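Homemade soap goes soft in the dish, what am I doing wrong?
Forum: Home and Bath > Soap Making
Replies in this thread: 7

kaka_bars wrote:
Good evening to all. English is my third language, so please be patient with me.

I make soap at home in small round molds. My recipe is olive oil and coconut oil, with a little castor oil. I cure it for 4 weeks on a rack in the hallway. When I cut a bar in half it feels hard, and I am happy. Then we put it at the sink and after 3 days the underside is like jelly. My wife has gone back to the liquid soap from the store, and this hurts me a little.

I would like to ask two things. Is my cure too short? And does the dish make such a big difference as people claim?

For size and shape, mine are like this one: 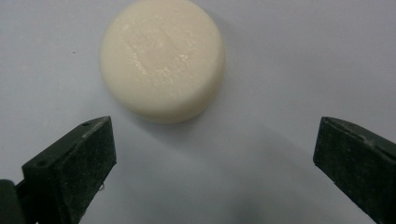
Reply 1: Paltside
Your cure is too short. With a lot of olive oil, you should wait much longer than 4 weeks. I leave mine until I have forgotten about them. Weigh one bar every week and write it down. When the number stops going down, the bar is ready.

Can you tell us how much olive oil you use in percent?

Reply 2: kaka_bars
Thank you, Paltside. Olive oil is 66 percent of the oils. I weighed one bar tonight at the kitchen scale, it is 141 grams. I will weigh it again next week and report.

Reply 3: ghumman_z
I must disagree with Paltside, with respect. I have used young bars and old bars, and in a dish with a closed bottom both of them turned to jelly. The old one only needed more days. The water must have a place to go. If the soap sits in its own puddle, you can cure it until your children are married and it will not help.

Look for a dish with slots, and a rim so the bar does not slide off. The oval type fits well on a narrow sink:

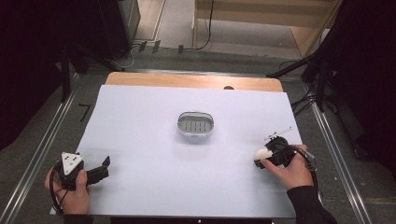 Where does the water go in a slotted dish?
Into the space under the slots, if the dish has one. You have to pour it out in the morning, otherwise it rises and touches the soap again. I also rinse mine with hot water when I clean the sink.

Reply 4: Paltside
I did not say the dish is not important. I said the cure is too short, and he asked about the cure first. A soft bar on a good dish is still a soft bar.

Reply 5: fistville_soaps
You are both partly right, I think. But has anyone asked where the dish stands? Ours was beside the faucet and every person who washed hands was splashing on it. I moved it to the back corner and the bars last longer now, with the same recipe and the same dish.

Also, kaka_bars, please let two bars take turns. One day this one, next day the other.

My second note is about the curing place. A hallway can be damp in April when the heating is off. I changed to a flat pale surface in the spare room, with the window a little open, and I turn the bars every evening.

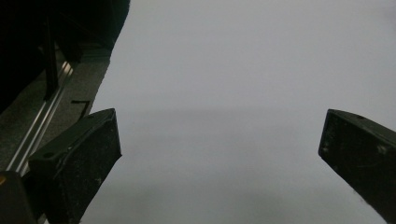 Pale gray surface, close up.

Reply 6: ghumman_z
A flat surface for curing? I would not do it. The underside gets no air. A rack is better, even an old oven rack with baking paper on it.

Reply 7: kaka_bars
Many thanks to everybody. I will keep the rack, but move it out of the hallway, and I have ordered a dish with slots. The next batch will wait for 3 months. Paltside, I still owe you the second weight. My friend Zeeshan Baloch is lending me a better scale, so I will use this one for both bars and begin the list again.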